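The mount went back in its box at 6 in the morning, and I went to bed with wet socks and one usable exposure of somebody's porch light.

I should back up. After my spring of complaining about the old hand-cranked thing, I finally bought a proper motorized equatorial mount. It was 899 before the cable I didn't know I needed, and it came from Voltbridge in a carton big enough to make the neighbors think I'd bought a dishwasher. The manual is 84 pages long. Page one tells you to level the tripod. The remaining pages assume you did.

I had not leveled the tripod. I had put it on the back lawn in Ovville, where the ground slopes toward the fence in a way I'd never noticed in all my years of mowing it. The bubble in the little level went to one side and stayed there, like a cat under a bed. I dug one leg in, shortened another, and got it centered. Then I hung the telescope on top, the leg I'd dug in went down another inch, and the bubble went home.

So I moved everything to the patio, which is flat and has a fine view of the house. Polaris is on the other side of the house. You can do a rough alignment without it, by drifting on a star low in the east and another near the meridian, and I have read the procedure enough times to recite it at parties, if I were invited to any. The idea is simple. You watch the star slide up or down in the eyepiece, and you nudge the mount until it stops sliding. My star slid up. I nudged. It slid up faster. I nudged the other way and lost it completely, and spent a good while slewing around looking for a bright dot in a sky full of them.

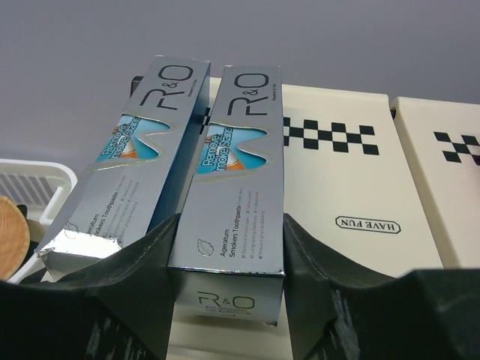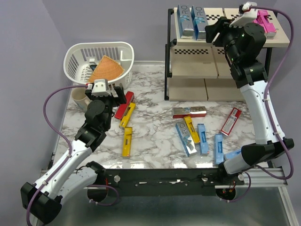
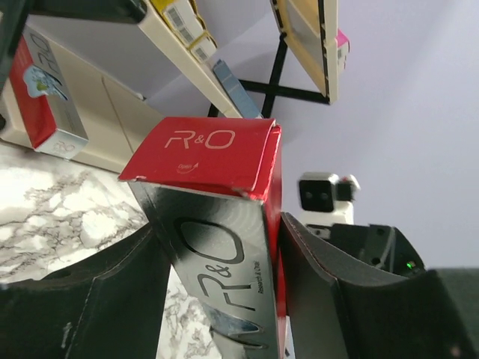

Second night, I drove out to Ramwood. There's a gravel lot by the reservoir where people set up when the moon is out of the way, and gravel holds a tripod nicely if you stamp on it first. I could see Polaris. I could see it with my own eyes, through the polar scope, sitting near the reticle with all its tiny numbers, and I felt like a navigator for as long as it took to discover that the reticle light was set to the brightness of a gas station.

There is a dimmer. It's on page 31 or so and it is a wheel the size of a lentil, on the side you can't reach while looking through the scope. I taped a scrap of red candy wrapper over the LED and that did the job, and it's still on there.

After that things went almost well. I got the alignment close enough for two-minute subs with the short refractor, and out of 100 frames of the Lagoon I kept nearly all of the first half. The second half has a wobble in it. My theory was backlash in the declination gears. I came home, read everything ever written about backlash, and had the hex keys laid out on the kitchen table before I looked at the timestamps and noticed the wobble began exactly when I'd draped my jacket over the counterweight bar. It was a breezy night. The jacket has a hood.

The guiding software is a different story. I use the free version of Ó Riain, which does the job and has a graph I've grown fond of, even though it draws my errors in a cheerful orange. For calibration it wants a star near the celestial equator and it wants you to leave it alone. I can manage the first part. If yours keeps complaining that the star didn't move enough, check that the guide cable is in the guide port and that you haven't plugged it into the hand controller socket, which is the same shape and right next to it, with a label in gray on black.

Next job is a pier in the yard, or at least three paving slabs sunk level so I can drop the tripod on the same spots every time. I've marked them out with tent pegs. Two of them line up, and the third is where the hose runs, so the hose will have to move.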